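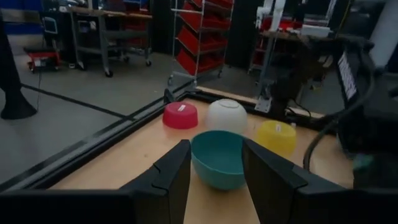
Everyday bowls get handled more than anything else in a kitchen, and most of the chips and stuck stacks I see come from how they are dried and put away. The first habit worth having is to set washed bowls upside down, spaced out, with the one you're about to use turned face up. The red, white and yellow bowls are resting on their rims that way, and the teal one is open and ready to fill. Two of them, the red and the yellow, have a small white label on the base. Labels are a separate job, covered further down.

## Drying

Shake each bowl once over the sink before you set it down. A bowl turned over on a bare tabletop traps damp air, so put a folded dish towel underneath if it came straight from the rinse. Leave a finger's width between rims. After 10 minutes, lift each one and wipe the inside edge.

On a wood top, don't leave wet bowls overnight. The rim leaves a ring, and rings in pale wood are slow to sand out. If you already have one, rub it with a little mineral oil on a soft cloth and leave it until morning before trying anything stronger.

## Taking off labels

Small paper labels come off best dry and warm. Aim a hair dryer at the label until the corner lifts, then peel slowly at a low angle. For what stays behind:

- Rub in a few drops of cooking oil and wait 10 minutes.
- Scrape with a fingernail or an old plastic card. Skip steel wool.
- Wash with dish soap, rinse, and check with your thumb for tacky spots.

Sheena Moffat uses peanut butter for this. It works, but you have to wash the bowl twice.

If you label bowls on purpose, for a potluck or a shared kitchen, put the label on the base where spoons won't reach it. Write in pencil. Most pen inks run in the first wash.

## Stacking

Stack no more than 6 of the same size. Mixed sizes go largest at the bottom, and deep bowls get a paper towel between them. When two are stuck, put cold water in the top one and stand the bottom one in warm water for 4 minutes, then twist. Don't do this with glass.

## Using color

Give each color one job and keep to it. We use red for raw meat, yellow for eggs and batter, white for cut fruit, and teal for anything ready to eat. Tape a note with the colors inside the cupboard door. I redo ours every November, when the old one has gone greasy.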